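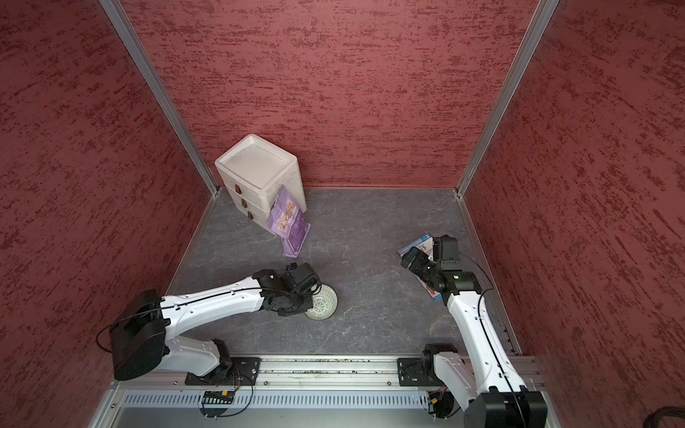 By the Clondarow Workshop Notes desk
Filed under: Surfaces and finishes
2018-08-27

Sponged and dragged paint on small panels

A broken-colour finish needs two coats of solid base and one of thinned top colour. Most failures come from the base. If it is patchy, the glaze sinks into the thin areas and dries darker there, and no amount of working over will even it out.

Preparation

Fill screw holes and dents, let the filler harden fully, then sand with 240 grit on a block. Wipe down with a damp cloth and leave until dry. Prime bare board on both faces, or it will bow. Edges take up more primer than the face and want a second coat.

Base coat

Use a mid-sheen paint. Matt grips the glaze too quickly and leaves hard stop marks. Reds cover badly; put them over a grey or pink undercoat and expect one coat fewer. Leave overnight between coats.

Glaze

Mix one part colour to four parts clear acrylic glaze. We use Marchetti clear, but any slow-drying type will do. Mix enough for the whole job and keep the lid on between panels. A second batch will not match.

Working time in a heated room is 30 minutes at most. In May, with the doors open, we had a good deal less. Do one panel at a time and stop only at a corner.

For a dragged finish, lay the glaze on with a wide brush and pull a dry one through it in one direction, wiping the bristles after each pass. For a sponged finish, dab with a damp natural sponge and turn the wrist between dabs. Synthetic sponges leave a repeat that shows from across the room. The two can be combined: sponge first, then drag lightly before it sets. A second, paler glaze may go on the next day.

Where panels meet a metal trim, paint them before fitting. If they are already up, mask with low-tack tape and pull it off while the glaze is still soft.

Stone-effect floors and worktops

Sheet materials with a slate or marble pattern scratch more readily than they stain. Sweep before wiping. Washing-up liquid in warm water is enough; scouring powder dulls the surface for good. Paint splashes lift with a plastic scraper if caught the same day.

Storage

Decant leftover glaze into a jar that it nearly fills, and label it with the mix and the panel it went on. Store above freezing.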